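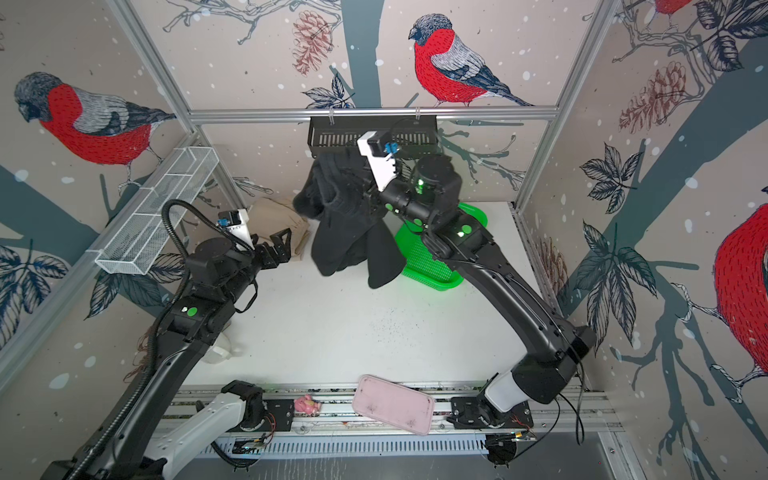
来期の見積もりを作り直しています(アーム以外の話ばかりです)

2026年10月13日(火)　書いた人:Jyoti Dhillon
カテゴリ:ロボットと工作 > お金の話
タグ:双腕、布、見積もり、アルミフレーム、買い物メモ

予算の季節がきました。毎年この時期になると表計算のファイルを開いて、去年の自分が書いた謎のメモに首をかしげるところから始まります。「レール、やっぱり長い方」って書いてあるんですけど、何と比べて長い方なのか、もう全然わからない。去年の私、もうちょっと親切にしてほしかったです。

うちの小さなプロジェクト、Nenariと呼んでいるんですが、やっているのは双腕のアームで布を扱うことです。つかんで、持ち上げて、広げて、たたむ。人間なら電話しながらでもできることを、アーム二本でやろうとすると急に大仕事になります。で、今のセルは寄せ集めで組んだものなので、来期はもう一台、最初からちゃんと計画して買おうという話になりました。

ちゃんと計画して、というところが私の担当です。苦手なのに。

最初に作った表は、上の方にアームがどーんとあって、次がグリッパー、その次がカメラ、最後に「その他」という行が一つだけある、というものでした。これをNives De Lucaに見せたら、しばらく黙ってから「その他を開いて」と言われたんです。行をクリックして開けという意味かと思ったら、中身を全部書き出せという意味でした。はい、書きました。半日かかりました。アームの選定より長かったです。

今日はその「その他」の中身を書いておこうと思います。同じようなものをこれから買う人の役に立つかもしれないし、少なくとも来年の私の役には立つはず。

■ レールとフレーム

アームの台座は手前のアルミレールに載せています。この方式は次も変えません。溝付きのレールだと台座の位置をずらせるので、布の大きさを変えたときに左右の間隔をいじれるのがとても楽なんです。机に直接穴をあけて固定する案も出たんですが、私は反対しました。最初に決めた位置が正しかったことなんて、今まで一度もないので。

フレームはTridellのものを使う予定で、見積もりももらいました。ただ、Tridellのカタログは本体の棒の値段だけ見ているとすごく安く感じるんですよね。そこにコーナーの金具、ナット、キャップ、カット代が全部別で乗ってきます。ナットは毎回足りなくなります。前回も「これだけあれば余るでしょ」と思って買って、組み立ての途中で追加注文して、送料をもう一回払いました。今回は袋で買います。袋で!

それから、フレームの横棒は「物を掛ける場所」としても計算に入れておくといいです。うちではカゴを掛けています。左の壁側に白いワイヤーのカゴ、奥に黒っぽい金属のカゴ。床に置くと作業の面積が減るし、アームの届く範囲を食うので、上に逃がせるのはありがたいです。カゴ自体はどこででも買える値段なんですが、だからこそ見積もりから抜けるんですよ。一個ずつは小さいのに、並べて足すと「え、そんなに?」となります。

ちなみに掛ける高さは、買う前に段ボールで確かめるのがおすすめです。アームの手首って、思っているよりずっと上の方を通ります。布を持ち上げる動きだと特にそう。図面の上では余裕があるのに、布の長さのぶんだけ手を高くしないといけないのを忘れていたりします。私は忘れていました。次のセルは上の横棒をもう一段高くしたくて、そのぶん縦の柱も長くなって、柱の値段も上がって……という連鎖が表の中で起きています。

■ グリッパーと指先

ここは悩み中です。候補はTomarのグリッパーで、Nivesは「もうこれでいいじゃない」と言っています。私も九割くらいそう思っているんですが、残りの一割が指先の交換部品の値段です。

布の仕事って、指先が消耗品なんですよね。硬い物をがっちりつかむのとは違って、薄いものの端をつまんで、引っぱって、こすって、また離して、を延々と繰り返します。なので本体の値段より、指先を一年でどれだけ替えるかの方がじわじわ効いてくるんじゃないかと思っていて。Tomarに問い合わせたら、指先のセットは200ユーロだそうです。うーん。高いような、この業界だと普通のような。自分たちで樹脂で作る手もあるんですが、作る時間を誰の時間で計算するのかという問題があって、これは次の打ち合わせに持ち越しました(つまり私の時間なんですけど)。

あと、色。笑われそうですが、色は大事です。アームも黒、指も黒、布も黒だと、映像を見返すときに「今どこまでが指?」となるんです。先が白いだけで全然違います。次は指先の色を指定できるかどうかも注文書に書こうと思っています。

■ ケーブルと基板まわり

台座の下の基板と配線、ここは来期いちばん良くしたいところです。今は小さい基板がレールの下にあって、細い線がそのまま出ています。動かすぶんにはこれでもいいんですけど、新しいセルではケースに入れて、コネクタも抜け止めのあるものにして、ラベルも貼りたい。ラベルプリンターのテープ代まで表に入れました。入れましたよ、Nives。

ケーブルは、長さを「アームの全長+ちょっと」で買うと失敗します。アームは曲がるし回るので、途中でたるみが必要で、そのたるみが意外と長い。でも長すぎると今度はループが大きくなって、振り回したときに周りの物に触りそうで怖い。ちょうどいい長さというのは、結局アームを一番きつい姿勢にしてみて、ひもを沿わせて測るのが早いです。荷造り用のひもで十分。私はこれを「ひも測定」と呼んで表にも列を作ったんですが、Nivesに列の名前を変えられました。

■ 布と小物

見積もりから一番抜けやすいのがこれだと思います。練習用の布です!

布なんて家にあるでしょう、と言われるし、最初は私もそう思っていました。でも同じ布がずっと同じ状態でいてくれるわけではなくて、洗えば柔らかさが変わるし、端もほつれてきます。比べたいときに同じものがもう売っていない、というのが一番困ります。なので次は、決めた布をまとめて買って、棚に寝かせておくことにしました。黒いのとベージュのを両方。黒はしわの影が見えにくいし、ベージュは白い台の上だと端がわかりにくいしで、それぞれ別の面倒くささがあって、どっちも欲しいんです。

小物も同じで、トレーとか、緑のメッシュのカゴとか、マグカップとか、フタ付きの小さなガラス瓶とか。高い物ではないんですけど、次のセルにも同じ物を置きたいとなったら、最初から二つずつ買っておくべきでした。緑のカゴは同じ型がもう見つからなくて、似たのを三軒まわって探しました。店の人に「何に使うんですか」と聞かれて、「布を……いえ、台所です」と答えてしまったのは我ながら謎です。

掃除の道具も予算の行にしました。小さい手ぼうきと、粘着ローラーの替え。台が白いと細かい粒がよく目につくので、ちょいちょい使うんですよね。

■ 壁

新しいセルの壁紙をどうするかという議論が、なぜか一番盛り上がりました。今のは赤い胸の鳥と松ぼっくりの柄で、私はこれがとても気に入っています。Nivesは次は無地がいいと言い、私は断然柄派です。壁紙の値段なんてアームに比べたら誤差みたいなものなのに、メールのやりとりはここが一番長い。まだ決着していません。のりと、貼るときのヘラの代金だけは、どっちになっても要るので先に入れておきました。 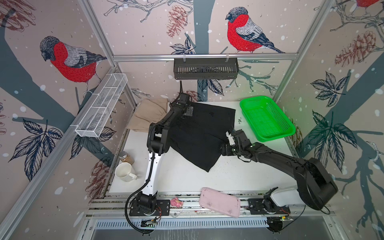

Jyoti Dhillon

さて、ここからは数字の話です。

アームはPlukmontに相談しています。担当の人がとても返事の早い人で、こちらの質問が雑でもちゃんと意味をくんで返してくれるので助かっています。ただ、アーム本体の金額は交渉の途中なので、ここには書けません。ごめんなさい。書けるのは「その他」の方だけです。

で、その「その他」を全部開いて足した結果が、2,710ユーロでした。

最初の表で私が「その他」に入れていた金額は、最大300ユーロです。

……はい。Nivesが黙った理由がわかりました。

内訳で大きいのは、やっぱりフレームの金具とケーブル、それから送料です。送料だけで333ユーロになりました。長いアルミ材は普通の荷物として送れないらしく、梱包も別料金になります。ここを減らすには、長い材料を短く切ってもらって現場でつなぐという方法もあるんですが、手前のレールだけはつなぎたくないんです。両方の台座が載るところなので、まっすぐな一本ものがいい。柱の方はつないでもまあいいかなと思っていて、今その組み合わせで再見積もりをお願いしているところです。

もう一つ迷っているのが、予備をどこまで持つか。アームをもう一本買って棚に置いておけたら安心だけど、そんなお金はないので、関節まわりの部品を少しと、台座の取り付けプレートと、電源くらいかなと考えています。Plukmontの人には「よく出る部品を教えてください」と聞いて、一覧を送ってもらいました。売り手にそれを聞くのってどうなの、とも思ったんですけど、聞いてみたらわりと控えめな一覧で、むしろこちらが足したくらいです。

それと保証。延長保証の欄を見ると毎回手が止まります。一年目は付いてくるとして、二年目以降をどうするか。布の仕事は重さがないので、アームにとっては楽な方だと思うんですよね。そのかわり回数が多い。朝から夕方まで、つまんで、広げて、を続けるわけなので。ここは次に話すときに、重さより動かす時間の方で条件を聞いてみるつもりです。

設置場所の話もまだ残っています。今のセルの隣に置きたいんですが、そうすると片方のセルの右側に人が立てなくなる。布を置き直したり、トレーをどけたり、人が手を入れる場面はけっこうあるので、手前だけじゃなくて横からも近づけた方がいいんです。床にマスキングテープで新しいセルの大きさを描いて、ここ数日はみんなでそれをよけて歩いています。よけて歩くのが面倒だと感じるなら、たぶんその場所は狭いということで、今のところテープは二回引っ越しました。

注文の順番は、とりあえずこう決めました。

まずフレームとレール。納期が長いし、これがないと何も載りません。
次に布と小物。売り切れる前に。
アームは交渉が終わり次第。
グリッパーはアームと同時に。取り付け面の形を両方の図面で見比べてから。
ケーブルは最後に、ひも測定のあと。

去年はケーブルを最初に買って、全部少しずつ短かったです。あの束はまだ引き出しにあります。何かに使えそうで捨てられない。

壁紙については、もし皆さんの中に「布を扱うなら無地にすべき」あるいは「柄にすべき」という経験のある方がいたら、コメントで教えてください。味方になってくれる人を特に歓迎します。

再見積もりが届いたら、続きを書きますね。金具の袋の大きさで迷っている話もしたいし、照明のことを一行も書いていないのに今気がつきました。照明、表にも入っていません。ちょっと足してきます。

コメント(7)　シェア(12)
前の記事:引き出しの中のコネクタを全部調べた日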